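Teaching two arms to fold a shirt: notes for new club members
Written by Bontu Degefa, Culness student robotics club

These notes are for members who join the folding group in July. You should already know how to start Bilta, our two-arm station, and how to stop it. If you don't know how to stop it, please ask before you continue.

What you need
– one dark T-shirt, without buttons
– the white table, wiped clean
– Judelano, our recording program, version 203 or newer
– a partner who watches the screens

Step 1. Open Judelano and check the overhead view and the two wrist views. The cloth should be easy to separate from the table in each of them. Dark cloth on white works best for us.

Step 2. Put the shirt on the table without making it neat. The model must learn from bad starts also.

Step 3. Guide both grippers to the upper corners. Close them slowly, then lift the two sides at the same speed. When one arm is faster, the cloth turns and the episode is lost.
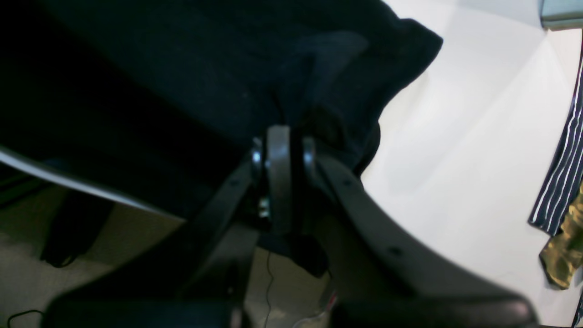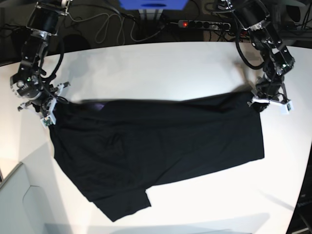

Black shirt held by its upper corners, outside view

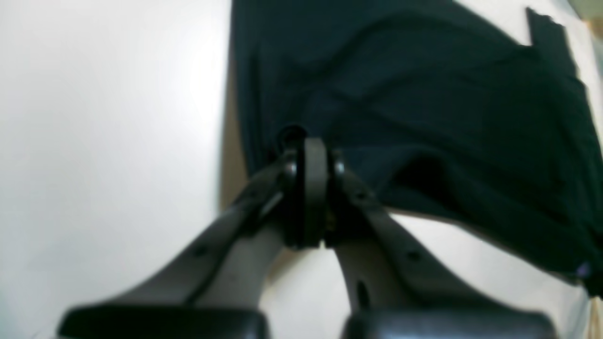
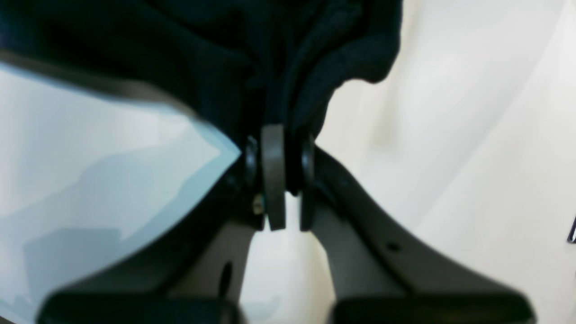
Step 4. Lower the shirt until the hem touches the table, then move both arms away from you so the cloth lies flat. Open the grippers only when the arms have stopped. I made this mistake for two weeks – I opened too early and the corners jumped back.

Step 5. Fold the sleeves in, then bring the bottom up to the collar. Press the "keep" key if the fold is acceptable. A small wrinkle is fine. A sleeve that sticks out is not.

Step 6. Write the episode number in the Pan notebook with one word about the result.

How many episodes
One session is 32 episodes for each pair of students. The first model that folded anything for us was trained on 200 and it was quite poor. We want to reach 4,000 before the spring competition, so please don't delete failed episodes by yourself. Mark them "drop" and I will look at them.

If a motor becomes hot, take a break of ten minutes. Return both arms to the rest position before you turn off the power, or they will fall on the table.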